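Closets by the Rail: speaker notes
Stodport home storage evening, February
Speaker: Ülle Luik

Slide 1. Welcome. Say who I am, how long I have been setting up closets, and where the exits are. Talk runs until the break, questions after. Phones off.

Slide 2. Start with the rail. Most people buy bins first. Ask for a show of hands – who has bought a bin this year? Then ask who has measured the rail. Pause here.

Slide 3. The Flirach apartment. One closet, two people sharing it, 671 items on the first list, counting socks as pairs. Keep this short, the Tulix group heard it last year. The point is that the clothes on hangers took up most of the wall and got most of the complaints.

Slide 4. Wire hangers. Go slowly on this one. Coated wire is thin, so more of it fits on a rail than wood or molded plastic. It suits shirts and light blouses. It does not suit coats, wet towels or anything knitted. The weak spot to look at is the neck, where the two ends are wound together under the hook. Check for rough ends before you hang silk.

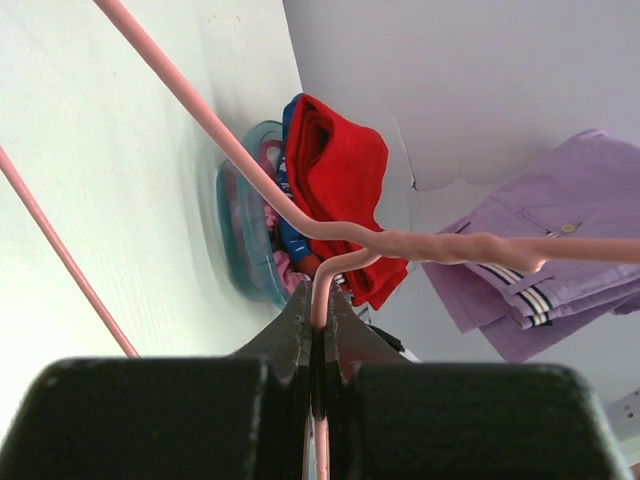
Slide 5: Pink coated wire hanger, with the twisted strands at the neck.

Let them look at the twist. Point out how lumpy it is compared with the straight length of wire. A loose sleeve can catch on a neck like that, so button the collar first and feed the hanger in from the bottom of the shirt. Pass the two samples down the rows.

Slide 6. Sorting the rail. Long things at one end, short things at the other. The floor under the short end is then free for a basket. Hooks all face the same way. If a hanger is bent, straighten it by hand or take it out.

Slide 7. Cost. The Ozoliņš family spent 2,137 on their hallway and bedroom together, fitting included. Hangers were the smallest line on the bill. Do not get drawn into prices by store.

Slide 8. Homework. Empty one rail, wipe it, put back only what was worn this winter. Leave the rest on the bed and decide before you sleep.

Questions. Collect samples at the door. Handouts are in the blue folder – 8 spare copies.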